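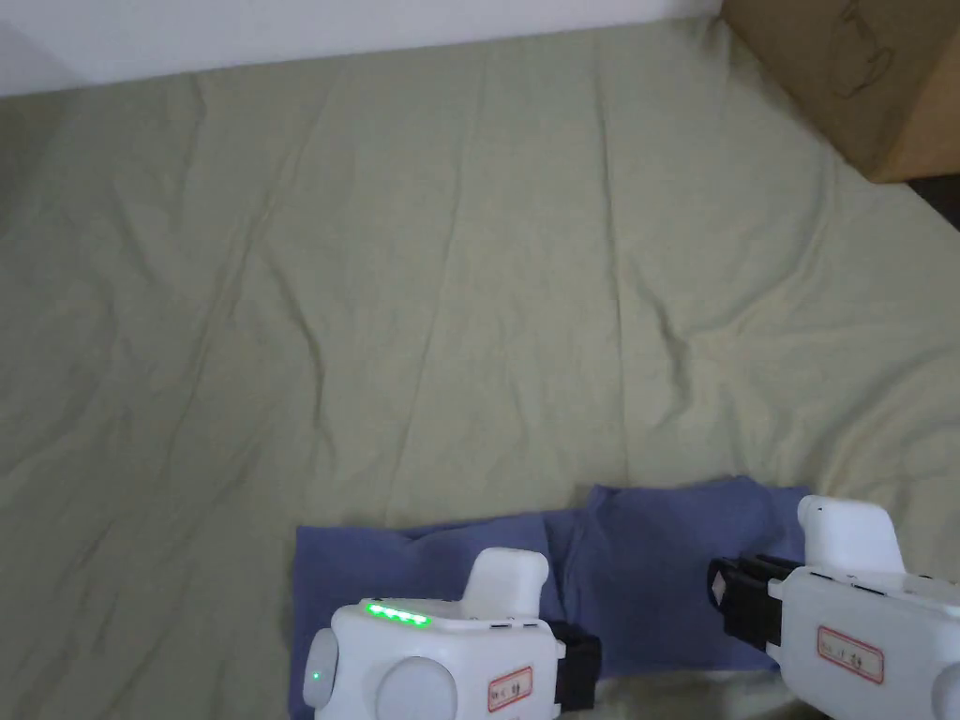 The Ovau Name Box - Second Edition

A desk box of 330 cards on the names people have, the order they go in, how they are said aloud and how to write them on an envelope without causing a wince.

By Worunano
Compiled by Isla Urquhart and Luminița Gavrilă
Boxed set of cards with index booklet
In stock

About the box

If you have ever stood at the front of a room with a list in your hand and felt your stomach drop at the fourth name down, this was made with you in mind. The Ovau Name Box began as a shoebox of handwritten notes kept by Isla Urquhart at the enquiry desk of a college, where she spent many happy years telling new students which queue to stand in. She noticed quite early on that the forms everybody had to fill in asked for a "first name" and a "last name", and that a good share of the people in front of her had to stop and think what was meant by either. Some put their family name first because that is where it goes. Some had only one name and wrote it twice. One very patient man from Iceland explained to her, and then to three of her colleagues in turn, that his father's last name was different from his own and that there was nothing wrong with either passport.

So she began writing things down, and when Luminița Gavrilă joined the same office the notes doubled in size (Luminița had her own reasons, having spent a lot of her life looking at what computers do to the letter ț). The first edition was really those notes tidied up and printed. The second edition is a proper reworking, with every card read again, a good many rewritten, and a much better index, which was the thing people asked us for most often and quite rightly too.

What is in the box

The cards are 200 mm wide, printed on both sides and sorted behind tabbed dividers. The front of each card gives you the short answer, the sort you need when somebody is walking towards you. The back has the longer answer, for when you have a cup of tea and want to know why.

The index booklet lists 2,382 name parts, titles, particles and greetings, each with the card to turn to. You don't need to know which country or language a name comes from to look it up, and we would gently suggest that you don't try to guess. Look for the part that is puzzling you - the "bint", the "de la", the "-dóttir", the "van der" - and go from there.

There are also 10 blank cards at the back. Please use them. Isla's own box has far more handwritten cards in it than printed ones by now, and hers is the one we would all save from a fire.

The sections

Name order. Which part comes first, which part is the family name, and what happens when someone has swapped them round to be helpful. Chinese, Korean, Hungarian and Vietnamese names are all here, along with a card on how to ask politely if you can't tell. Vietnamese names have two cards, as the family name comes first but people are usually addressed by the given name, which comes last, and that takes a little getting used to.

Names without a family name. Icelandic names, many Burmese names, many Indonesian names, and what to do when your form insists on filling both boxes.

Two surnames and more. Spanish and Portuguese names are on separate cards, since the order of the mother's and father's names usually differs between the two and is often muddled by English speakers.

Patronymics. Russian, Bulgarian and Ethiopian names among others, with a note on when the patronymic is used in speech and when it would sound odd.

Little words in the middle. Capital letter or small? Filed under V or under the next word? Dutch and Belgian habits part ways on this, and so do families within the same street.

Marks and letters. Accents, hooks, dots, strokes and commas. This was Luminița's section from the start and it shows, in the nicest way. It tells you the name of each mark, so that you can ask for it over the telephone.

Titles and courtesy. Doctors, surgeons, judges, clergy, married and unmarried forms, and the growing number of people who would sooner have no title at all.

Saying it aloud. A simple respelling for the sounds that trip up English speakers most, with no phonetic alphabet to learn. We know the respellings are rough. They will get you close enough for the person to smile and put you right, and after that you should go by what they tell you.

A card from the box

We are often asked for a sample, so this is the front of the card on asking. It is the one we hope gets the most fingerprints on it.

"ASKING. Ask early and ask once. 'How do you say your name?' is enough. Say it back. If you get it wrong, try again straight away and thank them. Don't remark on how unusual or difficult it is, and don't offer a shorter one. Write down what you heard in your own spelling, next to the name, before you do anything else."

The back of that card goes on a fair bit longer, and has a paragraph on what to do if you have been saying someone's name wrongly for two years and have only just found out. (Own up. It is never as bad as you think it will be.)
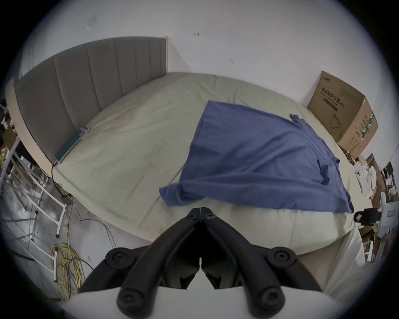 The one thing we do ask is that you treat the cards as a starting point. Names belong to the people who carry them, and a card can only tell you what is usual. Somebody called Yulan Guo may put her family name first at home, last at work, and be perfectly content with both, and if she tells you so then the card has nothing further to add. We have tried to say "usually" and "often" wherever that is the truth of it, and a few readers of the first edition found all those "usuallys" a touch wearing. We have kept them in, I'm afraid.

Who buys it

School offices and college registries, mostly. Then receptions of every kind, libraries, people who read out names at graduations (bless them), wedding stationers, ward clerks, and a surprising number of novelists. It also makes a good present for the sort of person who reads dictionaries in bed, and we say that as people who have received several of them as presents ourselves.

New in this edition

The index is entirely redone and now includes common misspellings, so you can find your way in even from a badly typed list.

Albanian names have their own card, checked line by line by Zorica Dervishi, who also caught a mistake on our old Macedonian card that we are still blushing about.

The section on Urdu and Bengali names has been split up and expanded with a great deal of help from Fahad Rana. The first edition tried to squeeze too much on to one card and ended up saying very little.

The dividers have taller tabs.

The card about fax headers has gone, and will not be much missed.

Details

Contents: 330 printed cards, blank cards, tabbed dividers, index booklet
Card width: 200 mm
Box: lidded, made for us by Primwood
Language: English
Edition: second
Page last updated: 26 Jul 2022

Questions we are asked

Does it cover every language?
Oh, goodness, no. It covers the ones we could get properly checked by people who grew up with them. If a language is missing, that generally means we hadn't found the right person to read the card before we went to print, and if you are that person we would dearly love to hear from you.

Can I buy the index booklet on its own?
You can, if you already have the first edition, but please bear in mind that the card numbers have changed. It is a bit of a nuisance to use the new index with the old cards, and most people who tried it came back for the full set.

Is there a version for a computer?
Not at present. We have talked it over with Nikolovski, who look after our website, and there may be something one day. For now the box does sit rather nicely next to a telephone.

Are the cards wipeable?
They have a light coating and will put up with a damp cloth. The blank ones are uncoated so that you can write on them in pencil or biro.

I've found a mistake. What should I do?
Please write and tell us, however small it is. We keep a list, we answer every letter, and corrected cards are sent out free to anybody who has registered their box. The registration slip is tucked inside the lid.

Do you supply schools on invoice?
Yes, gladly. Send us an order number and the address you'd like on the parcel, along with the name of whoever will be opening it, spelled the way they like it.

Ordering and delivery

We pack orders ourselves, so do allow us a few days, and a little more in July when half the colleges in the country seem to be getting ready for the autumn at once. Parcels go by ordinary post unless you ask for something quicker. If your box arrives with a squashed corner, tell us and we'll send another lid; there is no need to return the old one.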